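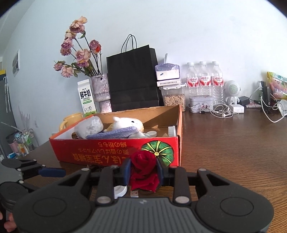 Thread last edited 18/05/2022

Week 7 of clearing out the spare room. The plan in April was one weekend. I was younger then and believed in weekends.

Rule one was that everything gets a box: keep, donate, or "decide later." Decide later is now the biggest piece of furniture I own.

You can tell what kind of person you are by what shares a box. Cotton balls, a brush and a plush toy in the same one – apparently I was packing for a very soft emergency.

Then there's the fake rose question. You can't donate one without feeling like you've dumped somebody.

Paid $42 for a set of Dorkitz storage bins. They came in a carton bigger than any of the bins, and I kept the carton. It's a good carton.

The thrift store on Ayala takes drop-offs until 5. I got there at 5:17 and drove everything home again. It has seen more of the city this month than I have.

Sold a lamp online. 712 people looked at it and one asked if it came with the table. I said no. She asked if the table came with the lamp.

Someone replied asking what the room will be when it's empty. An office, maybe. For now there's a path to the window – I walked it twice last night.

Closet is next. Send snacks.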